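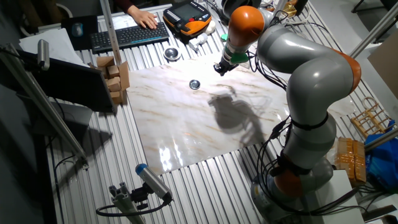

A few things I've picked up keeping our little bench arm happy (most of them the annoying way!).

**Cables first.** I strap mine along the outside of the arm and leave a loop at every joint. Then I jog each joint slowly to both ends of its travel and watch the loops. If one pulls tight, I cut the strap and start over. Parisa Sharifi taught me to use hook-and-loop straps instead of zip ties, and I've never gone back.

**Shiny sheets.** A marble-pattern sheet over the aluminum slats gives you a nice flat surface and wipes clean in a minute, but boy does it throw glare. If your sensor gets jumpy, turn the lamp before you touch any settings! I wasted a whole evening on that one.

**Slots.** Every screw you drop goes straight into the grooves. I run a dry paintbrush down them, then the vacuum.

**Base bolts.** Check them after the first 300 cycles. Mine were loose on 2 corners, and I'd been blaming the gripper.

**Pendant.** Keep it where your free hand lands, with the keyboard close by. Clyde likes his on a hook, but I'd rather reach than hunt.

Next up is the gripper flange, once the new screws get here from Bandwood.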